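Wednesday, quick one before bed. I said I'd write up the tulip thing and then didn't for most of the spring, so it's all coming out in one go. Sorry about the order. There isn't one.

So. Cut tulips. I've bought them nearly every week since we moved to Prandden, and for years I did it wrong. Home, vase, tap on full, done. Three days later they were lying flat over the edge of the table like they'd fainted. I blamed the shop, then the radiator, then the cat.

Then I started taking notes. Not science. Just a notebook in the kitchen drawer with the takeout menus.

**Buying**

Buy them closed. Properly closed, tight, with green still on the outside of the petals. They look like nothing in the bucket and you feel a bit cheated paying for them. Do it anyway. If the color is all there and the heads are soft, someone else has already had the best two days.

Squeak test. Rub the bunch together gently - fresh ones squeak. I got this from Aslak Sandberg, who had the stall at the Urno market before it moved, and I thought he was pulling my leg. He wasn't. I do it in the supermarket now and my daughter goes and stands in another aisle.

Leaves should be firm and kind of snap. Yellow at the tips, leave them. Price means not much. Best bunch I had all year was 5 bucks from the gas station on the Stutard road, worst was from a very nice florist with a chalkboard outside. I'm not naming the florist because I still go there for the eucalyptus.

**Getting them home**

Wrap them. If it's cold out, double paper. If it's hot, don't leave them in the car while you "just run in" somewhere. I ran in for a haircut once. That was that bunch.

**Cutting**

Bottom inch off. Sharp knife, not the kitchen scissors that also open the bags of rice. The scissors pinch the stem shut, or that's what I tell people, I did read it somewhere. Straight cut or angled, I've tried both, can't see a difference. People get heated about this in comments. Go ahead I suppose.

Strip any leaves that would sit under the water. They go slimy and then the whole thing smells like a pond.

Then the bit I skipped for years. Roll the bunch up in newspaper, snug, with the paper a little higher than the heads, and stand it in cold water for an hour or two. 60 minutes is enough if you're in a hurry. The stems drink and set straight. Take the paper off and they stand up like a choir. First time I did it I called my sister. She was not as excited.

We don't get a newspaper any more so I've been using the free property one that comes through the door. Seventeen pages of kitchens I can't afford, finally useful.

**The vase**

Tall enough to come about halfway up the stems. I had a fishbowl type for ages, a wedding present, and tulips just slump around in it and look drunk. It has lemons in it now.

Dark and plain is my favorite for red ones. Glass is pretty but you see every bit of murk, and then you have to change the water, and you should be changing the water anyway but still. Mine's a heavy gray one from Backlund, the secondhand place behind the station, not the new one by the river with the candles. It had a sticker with 894 written on it, which gave me a turn, but that was the shelf number or something. I paid a lot less. 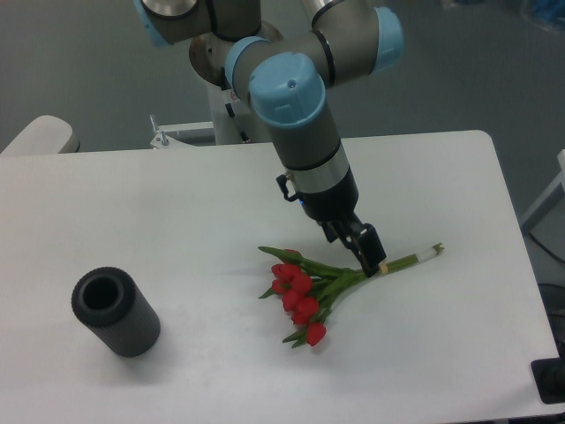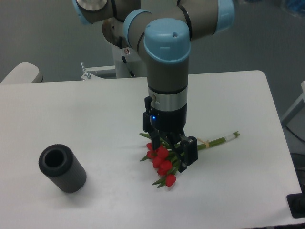

**Water**

Cold. Not very much of it either, a few inches. I used to fill the vase right up to be generous. They go soft at the bottom if they're standing that deep. Top it up every day though, they're thirsty things, and change the whole lot every second day if you can be bothered. I usually manage every third.

Flower food, the little sachet - fine, use it if you get one, don't go out and buy it. Things I have tried instead:

- a penny in the water. Nothing. Lost a penny.
- sugar. Cloudy by morning, smelled like a bar.
- lemonade. See sugar.
- a drop of bleach, tiny. Water did stay clearer. Felt weird about it with the cat so I stopped
- vodka. My brother in law's idea. Nothing to report except that it's a waste of vodka
- pricking the stem with a pin just under the head. My grandmother swore by this one. I did half the bunch and left half and the pricked ones were maybe a bit straighter for maybe a day? I want it to be true so don't trust me.

**They keep growing**

This is the thing I really wish I'd known. Tulips keep growing after they're cut. An inch, two inches, sometimes more. So you make your nice neat arrangement on Saturday and by Tuesday it's sticking out all over the place and leaning at the window. It's not dying, it's just carrying on with its life. Turn the vase around every morning when you make coffee and they'll even out. Or let them go. I've come around to letting them go. The bendy stage is my favorite now, the day four sort of look, when they're all swooping off in different directions and the petals start opening right up so you can see the black bit inside.

My mother can't stand it, she ties hers with a rubber band.

**Where to put them**

Cool and out of the sun. Not on the radiator shelf (me, 2 winters running). Not next to the fruit bowl, ripening fruit does them in early. Bananas are the worst I'm told. If you're going out for the whole day put them somewhere cold, I use the back porch as long as it's not freezing. I know someone who puts hers in the fridge at night like a salad. It works! But we have a small fridge and I have a family who want milk.

And don't put daffodils in with them. Daffodils leak some kind of sap and the tulips hate it. If you really want the two together, stand the daffodils in their own water overnight first and then don't cut them again. I tried it without once, in March, all cheerful with the yellow and red. Tulips were done in two days, daffodils looked wonderful, smug actualy.

**How long**

Best I've had is ten days. Normal is a week. Before the newspaper thing it was three or four days so I'm calling that a win. When the petals start dropping I leave them where they fall for a bit, they look nice on the table, and then somebody puts a plate down on one and it stains and I clear up.

Oh and they're not good for cats if they get chewed. Ours ignores them completely and eats the ribbon. Keep them up high if you've got a chewer.

**The big field**

Several of you asked about the pick your own place. Yes we went, end of April, just outside Stutard. Sign said 4,000 bulbs per row which I choose to believe. You pay by the stem and they give you a bucket. Go early, like 8 in the morning, they're still closed up and it's cool and there's nobody there taking engagement photos. Wear boots. I wore canvas shoes and they are still by the back door waiting for me to deal with them.

If you pull instead of cut, you sometimes get the bulb coming up with it, and they'd like you not to do that at this one. Other farms want you to. Ask.

I came home with way too many and ended up giving bunches to both sides of the street. Ran out of vases. Had some in a measuring jug, some in a thermos, a few short ones in an egg cup. The measuring jug ones lasted longest. No idea.

Going to order bulbs in August this year, before the good ones sell out. I want the fringed kind, and a very dark one, and some plain red for the front. Last year I left it till November and got a mixed bag that was all pink. Will do a separate post about planting if I remember, I owe you the one about the compost bin as well.

Right, bed. If you've got a trick with the pin or anything like it put it in the comments, I've got a fresh bunch in paper in the sink as I type this and I'm happy to sacrifice a couple.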